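Skimard (video game)

Skimard is an adventure video game developed by the studio Volness and published by Quartey for personal computers. It was designed by Viktória Hajdu and written by Amerley Amissah. The game is set in Kutthorpe, a fishing town whose residents have left ahead of a flood, and follows a clerk sent to record the contents of the remaining houses. It is frequently discussed as an early case of a game adapted from a radio play, a source that few developers of the period had used.

Background

Amissah's radio play, also titled Skimard, was broadcast as a serial in 19 parts. Each part took place in a single house and was performed by a small cast. Hajdu, then a level designer at Volness, heard the serial in reruns and proposed an adaptation in which the player would move freely among the houses and hear portions of the original dialogue in any order. The studio acquired the rights the following February.

The first version of the script kept the full text of the play. Early testers found the long speeches difficult to follow while moving through the rooms, and Amissah was hired to rewrite them. The final script contains 1,123 lines of recorded dialogue, most of them shorter than those in the broadcast. Two of the original actors returned to their roles.

Gameplay

The player explores Kutthorpe from a first-person view and enters household objects in a ledger. Recording an object may start a conversation from the past, heard without any visible speaker. The ledger cannot be corrected, and entries made in the wrong house change the dialogue available later. There is no combat, and the game does not display a map.

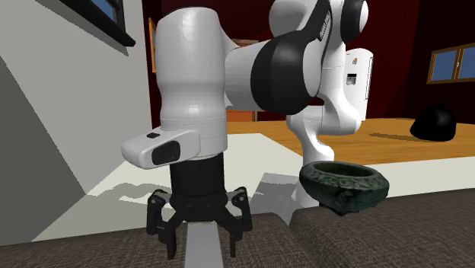 Time passes only when the player leaves a building. After a fixed number of departures the lower streets flood and the houses along them can no longer be entered. A complete record of the town is therefore impossible in one session, and the ending depends on which houses were visited before the water rose. Hajdu later stated that this rule was taken from the serial, in which listeners who missed a part had no means of hearing it until the reruns.

Release

Quartey issued a limited boxed edition of 3,000 copies, which included a printed ledger and a recording of the first part of the serial. A digital edition followed. A revised version, released on 23 May 2022, added subtitles, adjustable text size, and an option to replay conversations already heard.

Reception

Reviewers praised the sound design and the quality of the performances. Opinion was divided on the ledger, which several critics considered slow to use, particularly in the larger houses near the harbor. Admirers of the radio play objected to the removal of the narrator, whose part had been shared among the other characters.

Adaptation for the stage

A stage production based on the game, with the narrator restored, was later mounted in a former warehouse for audiences of 50. Spectators walked between rooms in small groups and received different portions of the story. Amissah prepared the text, drawing on both the serial and the game script. Volness supplied the recorded sound but had no other part in the production.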